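Pleltum adds bedroom textiles to its hand-taught task set

Pleltum has begun recording folding and laying-out tasks on beds, using grippers that a person holds and moves by hand. The September release will be the first from the group to include soft goods. Earlier sets covered drawers, jars and shelf items only.

The operator carries out the task directly with the gripper. A camera on the tool records the view over the fingers, and the arm's path is worked out afterwards from the video.
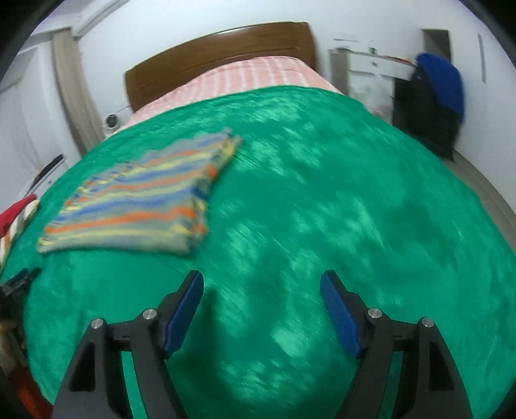

Gripper open above the bed, with the folded striped cloth at upper left.

Cloth is harder to teach than rigid stock. "A jar has one shape. A jumper has as many as you care to give it," said Heather Morrison, who leads recording. Operators are told to keep both finger pads in view and to pause before each grasp. Clips run to 60 seconds at most — longer ones are split at the pause.

The plan is for 200 clips per task across 16 tasks, all in furnished rooms with the usual belongings left in place. Raili Manninen, who handles the processing, said shiny pile fabrics were the main risk to tracking, as highlights shift when the tool moves. Patterned items give the software more to hold on to.
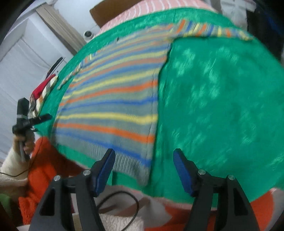
Striped knitted garment laid out on green fabric. A second hand-held device is at left.

Trials on a robot arm at Pakico are due to follow once the first 1,000 clips have been checked. Morrison said two-handed folds would be scored separately from single-gripper moves. Task sheets will be published with the release, and the finger pad drawings will follow later.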